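Filed under: List Archive > Home & Kitchen > Cleaning and Upkeep

Re: [lurkine-house] vinegar on everything
Sunday, 6th August

Nathalie Paquette wrote:
> My mother cleaned the whole house in Beaulieu with white vinegar
> and it outlived her. I don't see why I should pay for a bottle of
> something blue. Counters, kettle, shower, floors, all of it. Has
> anyone here got a real argument against it, or is this just the
> Zondthorpe crowd being fancy again?

Speaking for the Zondthorpe crowd, all 2 of us who still read this list: I have a real argument. It cost me a bathroom floor.

Vinegar is an acid. That's why it works on your kettle, where the crust is mostly lime and the acid eats it. Marble, limestone and travertine are made of much the same stuff as that crust, and the vinegar can't tell the difference. I went over my hall bathroom every week for a whole June with the bottle your mother swore by, very pleased with myself, and by the end of it the floor had the shine of a cinder block. The man who came to polish it charged me $346 and whistled while he worked.

So: kettle, yes. Shower glass, yes. Faucets, a quick wipe and rinse, and don't leave a soaked rag wrapped around the finish overnight as one member of this list did (hello, Gordon). Stone, no. Grout, only if it's sealed and you're sure it's sealed, and you aren't.

Wood is its own argument. I wouldn't put vinegar on an oiled counter at all. It strips the oil a little at a time and you don't notice until every glass leaves a ring. Dish soap, warm water, a sponge you've wrung out hard, then dry it with a towel. Oil it when it starts looking thirsty. 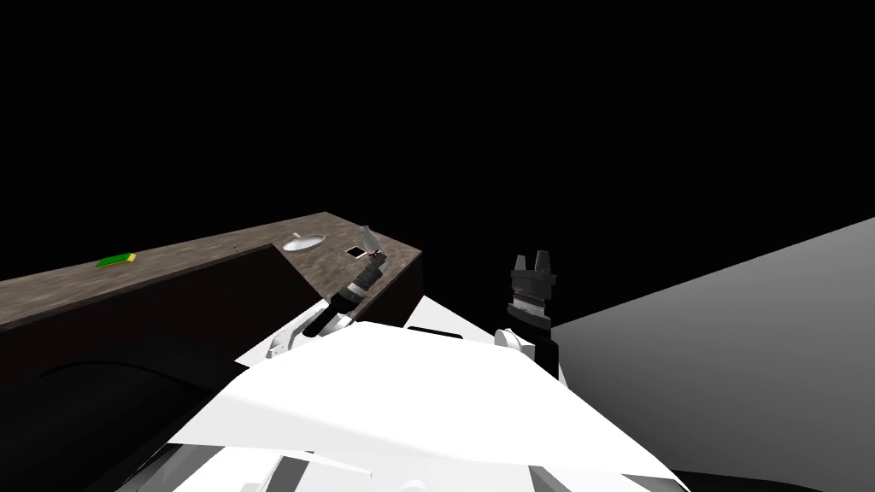 Reading time: 2 minutes

The other thing I'd say is please don't mix it with baking soda and call it a cleaner. I know it fizzes. The fizz is the two of them canceling each other out, and what's left is salty water you could have had for free. And never with bleach, ever. That one makes a gas that will put you in the hospital, and I would miss your emails, mostly.

If you want the cheap option for everything else, it's dish soap. A bottle lasts me half the year and has yet to ruin a floor. The Hurus people sell a stone soap at the Saturday market that I've been using on what remains of my marble -- it smells like a church basement but it does the job.

I'll concede the windows. Your mother was right about the windows. Use newspaper if you can still find one.

Related threads
- Polishing etched marble yourself: has anyone dared
- Hurus stone soap, group order (29 replies)
- Which oil for a kitchen counter
- Kettle descaling, again
- For sale: 50 ft garden hose, one small leak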